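## 4. Bedside table: drawer use and care

This section applies to the Tukondale round bedside table as supplied to the Drunddale guest rooms.

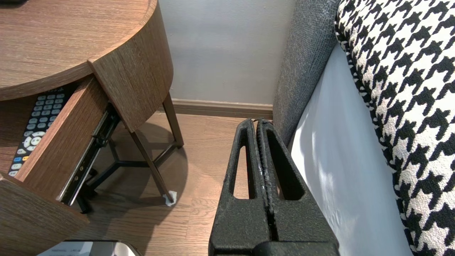

Before the table is put into use, the person preparing the room shall complete the steps below in the order given.

1. Stand the table on a level floor, clear of the skirting board. Lift it into position. Do not drag it.
2. Check that a felt pad is fitted beneath each leg. Replace any pad that is worn or missing.
3. Pull the drawer out slowly by its front until it stops. Do not force it beyond this point.
4. Wipe the inside of the drawer with a dry cloth and remove any dust from the slide rails.
5. Place the television remote control in the drawer with its buttons facing upwards. No other electrical item is to be stored there.
6. Close the drawer with one hand placed flat on the front. It should run smoothly along its full length.

**Caution:** Keep fingers away from the slide rails while the drawer is moving. Children should not be allowed to operate the drawer unattended.

**Caution:** Do not sit or lean on the table top, and do not rest heavy objects on an open drawer.

**Note:** If the drawer sticks, open it fully and check that the rail screws are tight. Use a hand screwdriver only. Oil must not be applied to the rails, as it may mark the contents.

### 4.1 Yearly inspection

Rails, legs and pads are inspected each January. Faults are to be reported on form 277, quoting the room number. Replacement pads are held at the Irnville store in boxes of 100.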